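Handling Demonstrator Project: progress report for the second quarter
Submitted by Sonis to the Mohmand Fund, July 16, 2026

The open day required under the grant agreement has now been held. Nearly 300 visitors attended, against a target of 400. Two of the 6 partner schools sent groups. Visitors were invited to watch the hand-held grippers in use and to put questions to the Fistum team.

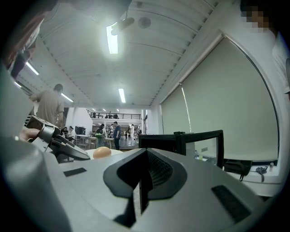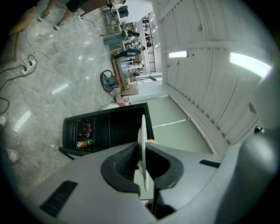 Work with the hand-held grippers during the open day.

Most questions concerned fragile and thin items, and how a grip suited to one might be changed for the other. Several visitors also asked when the tools would be ready for loan. Plustotel has offered to draft a short guide in reply, at no charge to the grant.

Attendance fell below target in the morning, when the notice sent to local firms gave the wrong entrance. The wording has been corrected for the next event. Spending remains within the agreed budget, and no change to the work plan is requested. The loan terms will be sent to the Fund for approval in August.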